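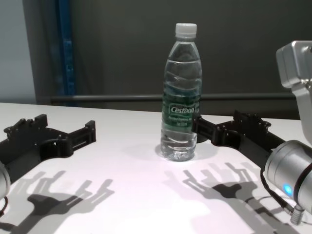 Cestbon bottled water, green label, white screw cap.

Bottled water for desks, meeting rooms and workshops

We stock a lot of drinks at Steltow, and plain water is still the one I get most excited about. This is the bottle we put out on our own tables. It stands upright by itself, it's clear all the way through, and those wavy ridges around the body give your fingers something to hold on to — a smooth bottle can be a real pain when you've got papers in the other hand!

The cap is a plain white screw cap. Twist it off, drink, twist it back on, and carry on with your day.

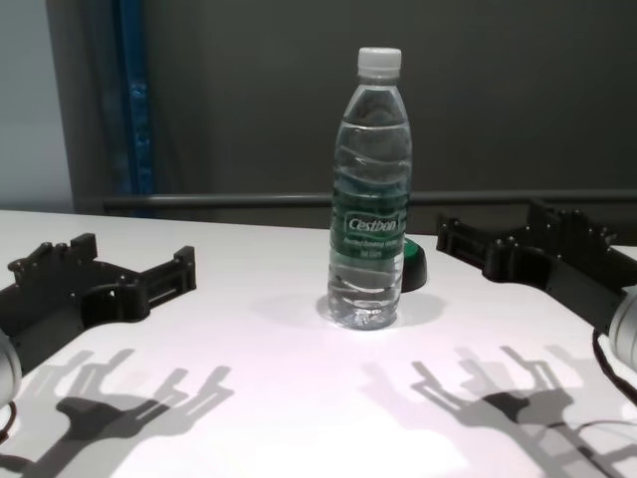 Emese Simon, our buyer, tried 8 different waters in March before settling on what goes in the office range. She wanted a bottle that looks tidy on a white table and is easy to spot from across the room, and the green label won her over right away. Piroska Orbán in the Rarneck store agreed (she's had one next to the register ever since).

How we sell it

Single bottles are at the counter in both stores, Rarneck and Nyitrai. Office orders go out in trays, and you can mix them with anything else from the drinks list. The smallest office order is four trays. We deliver within three working days, and orders over 70 bottles go out on the Osta van, straight to your door or loading dock.
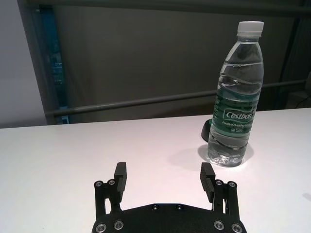
Keep the trays out of direct sun and away from paint, cleaners or anything with a strong smell. A low shelf or the bottom of a closet is great. Chill a few the night before a meeting if your people like it cold — mine do, even in winter. 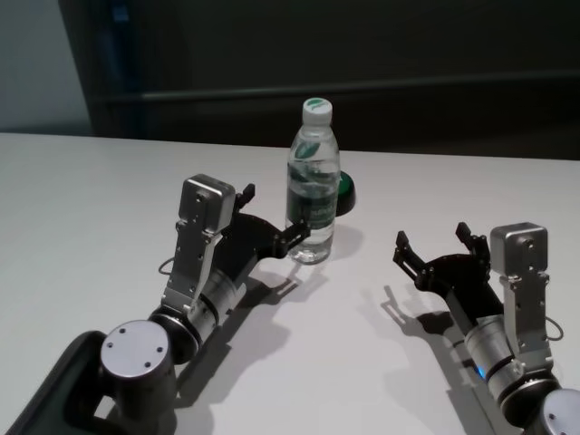
Empties can come back to us in the same trays. Put the caps back on, stack them by the door, and the driver will pick them up with your next order.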